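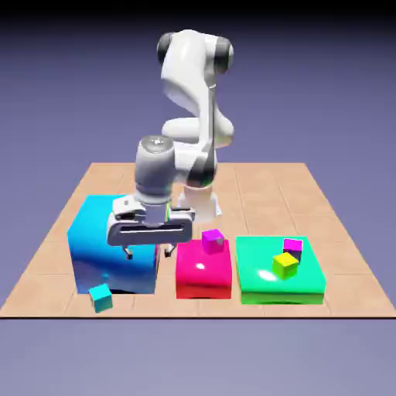
Session 2: Get it working in sim before you touch the bench

Notes updated 2022-01-16

Hi again! Last time we cut the plywood for the real arm's table and argued about clamps. This time the saws stay off and we're all on laptops, with the arm standing on its tan tiled floor and three bases lined up across the front: the tall blue box, then the pink platform, then the green one, which is the flattest and widest. The small cubes are what you'll be picking up.

Open the Vatberg project folder and load the scene called Proseck. If it takes forever on your machine, turn the reflections down (I run mine with them on because I like the shiny look, but you don't need them).

Before you write any code, jog the arm by hand for a while. I mean it! Bring the open gripper over toward the blue box and watch how close the fingers get to the top edge. My first script went straight sideways from blue to pink at a height I'd picked for the green slab, and I spent an evening hunting for a bug in the wrong file.

Your task for today

Start with the cyan cube, down on the tiles by the front left corner of the blue box. Pick it up, lift clear of the box, and set it on the pink platform. There's a magenta cube toward the back of pink already, so aim for the front half.

Then try the yellow one on green. It sits right up against the view of the other magenta cube, so orbit the camera before you trust your eyes. The cubes are turned a little, too, so read the angle and rotate the wrist to match.

Gripper command goes from 0 to 255. Save your runs in the Miken folder, 7 per person please, and bring the log files in February when we wire up the real thing.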